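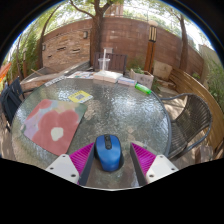 Deirdre Duggan wrote to me that her mouse pad smells like an old sponge and she wants to know if she must throw it away, or if it can go in the washing machine together with the towels. She also asked why the mouse jumps when she works on the patio, although the same mouse is good on the desk in the bedroom. I will answer both, and I add some things I learned in the years I work from home.

First the smell. Do not throw it away, and please do not put it in the machine with the towels. I did it one time with a cloth pad and the edge came loose from the rubber side. The towels were full of small black crumbs, and I was picking them until July. By hand it takes ten minutes of work and one night of drying.

Washing a cloth mouse pad

Fill the sink with lukewarm water, only so much that the pad is covered. Put in a little dish soap, the normal one. Hot water is not good for the glue between the cloth and the rubber.

Lay the pad in with the picture side up and leave it for 10 minutes. Then take a soft brush, an old toothbrush or a nail brush, and go over it in small circles. The dirty place is always where the wrist lies, and also a little arc to the right if you are right-handed. Give these places more time. If your pad has flowers or another print, press less. A print in strong red can give off color in the first washing, so try a corner before with a wet white cloth. If the cloth becomes pink, use cold water and be quick.

Rinse under the tap until there are no bubbles when you press with the fingers. Soap that stays inside makes the pad sticky, and then the mouse moves as if it is walking in honey.

Do not wring it. Roll it loosely in a dry towel, press with the hands, open it, and lay it flat on a rack. Don't put it on the radiator. A pad that dried on the radiator has waves for the rest of its life. I made two like that.

For the bad smell, before washing you can put baking soda on the dry pad, leave it for the evening and shake it off outside. Olanrewaju Bako uses white vinegar in the rinse water, one spoon. I tried it also and it was fine, but my kitchen smelled of salad.

A pad with hard plastic on top needs no bath. Wipe it with a damp cloth and one drop of soap, then with clean water, then dry.

The mouse itself

Turn it off, or take out the cable. If it has batteries and you will clean it well, take out the batteries too. Look then at the bottom. There are little smooth feet there, and around them sits a gray ring of dust and skin cream. I take it away with a wooden toothpick. A knife is too sharp, and a metal needle can lift the foot.

The scroll wheel collects more than you think, especially a wheel with ridges. Hold the mouse upside down so the crumbs fall out and not in. Turn the wheel slowly with a dry cotton swab against it. After this use another swab with a little rubbing alcohol, only damp. If a drop can fall from it, it is too wet.

The shell you can wipe with a cloth that is a little damp. On colored plastic I do not use alcohol for the whole shell, for I had a green one that became dull on one side. For the line where two pieces of plastic meet, fold a piece of paper and pull the corner along it.

The little window on the bottom, where the light comes out, is often the whole problem. One hair in it and the arrow on the screen shakes. Blow it, or touch it with a dry swab, very light.

Why it jumps on the glass table

Most mice look at the table with a small light, and they need to see some pattern there. Glass is difficult for them. Clear glass is the worst. Glass with bumps or pebbles in it is not much better, as the mouse rides up and down on the bumps and the light goes in every direction. So on a patio table the pad is necessary, and not only for beauty.

There are mice made to work on glass, but they cost more, and a pad you have already.

Some things which help outside:

Wipe the table before you put the pad down. In textured glass the pollen stays in the low places, and the rubber takes it up like a stamp. I use a bucket with warm water and a dish brush, then a dry cloth.

If the pad slides, the rubber side is dusty. Wash only this side under the tap, let it dry, and it will hold again.

Put the pad in the shade if you can. With strong sun from the side, some mice become confused also on a good pad. It is enough to turn your chair a little or to move the umbrella.

Do not leave the mouse on the table when you go in for lunch. Plastic in full sun becomes very warm, and batteries don't like it.

A metal rim on the table gets hot too. I burned my wrist a little on mine, so now I sit so that my arm does not lie over the edge.

When the table is small, turn the pad a little so it follows your arm. It does not need to be straight with the table, and on a round one there is no straight anyway.

In the evening everything comes in. Morning dew makes the cloth damp, and this is how the smell of Deirdre began, I think. She told me the pad stays outside from spring, under a flowerpot so it will not fly.

How I keep it

I have a flat basket by the back door. The pad goes in first, flat, then the mouse upside down on top, then the notebook. Rolled pads do not want to lie flat the next morning, and the corners stand up.

If a corner stands up already, put the pad between two sheets of baking paper under some heavy books for two nights. No iron! Funmilayo Okafor ironed hers with a towel between and the rubber stayed on the ironing board cover.

I wash the pad when I see the dark place of the wrist, in summer more often because of sunscreen. For sunscreen spots, rub a drop of dish soap in the dry cloth before the water comes. With coffee you must be fast. Press with paper, then cold water, then the usual washing. Old coffee with milk I never got out completely.

Deirdre, if after two washings it still smells, cut the pad and use the pieces under the legs of the washing machine or under flowerpots, rubber side down. Next time I will write about the keyboard, and about the sticky space bar that Ingvild Nyberg asked for.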